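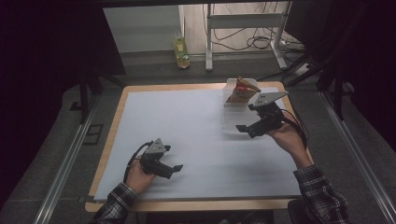
Packaging Reference Group, Valdebenito Materials Library

Home Materials Processes Glossary Contact
Search the library... Go

Metallized film

Metallized film is a polymer film coated with a very thin layer of metal, usually aluminum. It is used in food packaging, capacitors, insulation, balloons and decorative wrapping. In everyday speech it is often called foil, although true aluminum foil is a rolled sheet of solid metal and is many times thicker than the coating on a film.

Base films

The most common base films are biaxially oriented polypropylene (BOPP) and polyethylene terephthalate (PET). BOPP is cheaper and is a good barrier to water vapor, but on its own it lets oxygen through easily. PET is stiffer, takes heat better and gives a smoother metal surface. Cast polypropylene is chosen where the metallized layer also has to form the seal.

Process

Coating is done by vacuum deposition. A roll of film is loaded into a chamber and the air is pumped out. Aluminum wire is fed onto heated ceramic boats, where it melts and evaporates. The film passes over a chilled drum above the boats and the vapor condenses on its lower face. The finished layer is a few tens of nanometers thick.

Many films receive corona or plasma treatment before coating, which raises the surface energy and helps the metal stick. Poor adhesion shows up later as metal lifting away when two layers of a laminate are pulled apart.

Coating weight is normally checked by optical density. A higher reading means that less light passes through. Electrical resistance is also used, mainly for capacitor grades.

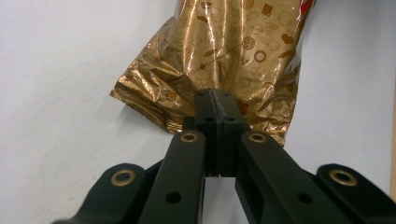
Barrier properties depend on more than the thickness of the metal. Pinholes, scratches from rollers and cracks from stretching all let gas through, and a film that tests well on the roll may perform worse after it has been formed into a pack. The Grillen flex procedure used by this library twists and crushes a sample for 17 cycles before the oxygen test is repeated. Results are filed under sheet 207.

Lamination and printing

In a typical snack laminate the ink is printed in reverse on the inner face of a clear outer film, then bonded to the metallized film with adhesive or molten polyethylene. Gold and bronze shades are made with transparent yellow or brown inks over the silver layer. Stikex, a solvent-free adhesive, is listed under entry 412.

Disposal

Mixed laminates are difficult to recycle, as their layers cannot easily be separated. Single-polymer designs, such as the Vivitz all-polypropylene structure, keep the metal content low enough for some sorting lines to accept them.

See also: Vacuum deposition, Heat sealing, Oxygen transmission rate

Last revised May 30, 2018
Views 3301 | Shares 17 | Comments 0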